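4.2 What people keep on the shelf they can reach

We had gone into the home visits expecting to talk mostly about how many books a household owned, and we came away talking mostly about where the books stood. It took us a while to see this. Indira Kotian, who did the larger share of the visits in Urau, wrote in her field notes as early as the second week that people answered her questions about reading by getting up and walking to a shelf, and that it was nearly always the same shelf, the one beside the chair or the bed. We have come to call this the near shelf, a term we borrowed from one of our older participants in Plondska and have grown rather fond of.

The household survey (Section 3.1) reached 951 homes across the two towns, and the people in them filled out 1038 reading diaries between them, some homes sending us two or even three. In the diary we asked for the title, the time of day, and the place the book had been picked up from. That last column was a late addition by Padmavathi Poduval, and we are very glad she held out for it — it turned out to carry most of what we have to say in this section. Of the diaries returned, 712 had that column filled in well enough to use, and the rest of this discussion leans on those.

A near shelf, as our participants described it, is small and a little untidy. It holds a cookbook with a broken spine next to a library novel next to a school reader that belongs to a grandchild. People were often apologetic about it, and would steer us kindly toward the good bookcase in the front room, where the sets and the gifts were kept behind glass. Yet the good bookcase hardly appears in the diaries at all. One retired bus driver in Plondska, who had a beautiful run of travel writing that he had collected since his twenties, wrote down the same paperback on nine evenings in a row, and each time the place was given as "by the lamp."

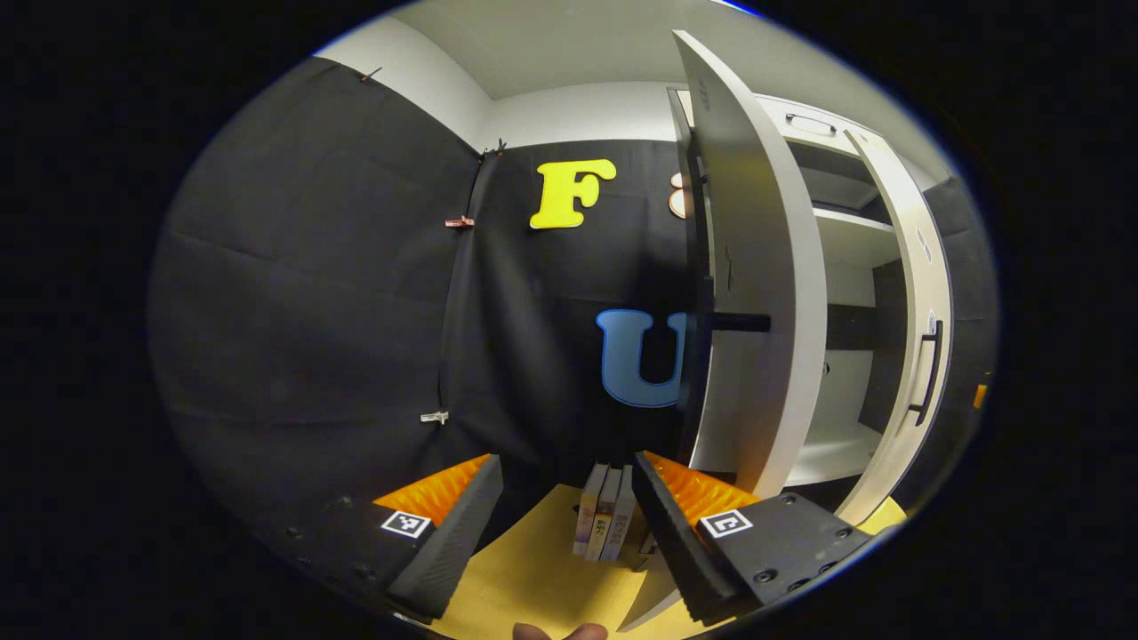 Figure 3. A few books standing upright, with an open white cabinet to the right.

Do people read more when there are more books on the near shelf? Past a certain point they seem to read the same amount and spend longer choosing, and the households with the fullest near shelves were also the ones most likely to write "could not decide" in the diary.

That finding surprised Manolis Xenos, who had argued in our earlier work that plenty was always a good thing in a house, and we spent a long and very friendly Thursday afternoon going back through the diaries with his objection in mind. What we found was that turnover mattered more to our readers than size. Homes where something on the near shelf changed during the month, even a single title swapped for another, reported more evenings of reading than homes where the shelf stayed as it was. The change did not have to be a new purchase. Very often it was a loan from a sister or a neighbor, or an old book carried down from upstairs (one woman told us she had "introduced herself" to a novel she had owned for thirty years).

We also want to say something about the way the books stood. Wendell Nguyen-Tran coded the written shelf descriptions for whether the books were upright, stacked flat, or leaning in a mix of the two. Readers spoke of upright books as things to pick from and of flat piles as things to get through, and several used the word "pile" with a small sigh. A flat pile also hides its lower half, and the titles near the bottom seldom found their way into the diaries. We would not press this too hard. Our coding scheme depended on what people chose to write down, and 14 of the descriptions could not be placed in any group, usually because the participant had gone off into a lovely account of the book itself and forgotten the shelf entirely.

There was a difference between the towns that we had not planned for and can only partly explain. In Urau the near shelf tended to be shared, and books moved from one person's hands to another's in the course of an evening. In Plondska it was more often personal, and in larger families there might be one in every bedroom. Prakash Poduval has suggested that the size of the kitchens may have something to do with it, as the older houses in Urau were built around one large warm room where everybody still sits — and we think he may well be right, though the survey did not ask about kitchens and we are sorry now that it did not. We return to the question of shared reading in Section 4.3, where the diaries kept by children are taken up on their own.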